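Hinds changes towel folding standard for linen rooms

Hinds has revised the folding standard used in its linen rooms, effective July 2020. Hand towels are now folded on a cleared dark tabletop, with the fabric placed in the middle of the surface and the edges squared before the second fold. The stack limit is set at 19. 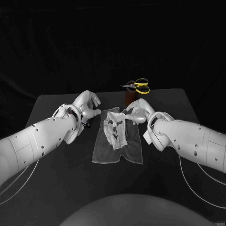
Roos Van Wijk said the old method left the hems uneven and that stacks leaned once they were shelved. The new fold takes 2 steps and fits the existing Vanlow shelving.

The linen rooms hold 3689 towels. Bath sheets stay on the earlier standard until October.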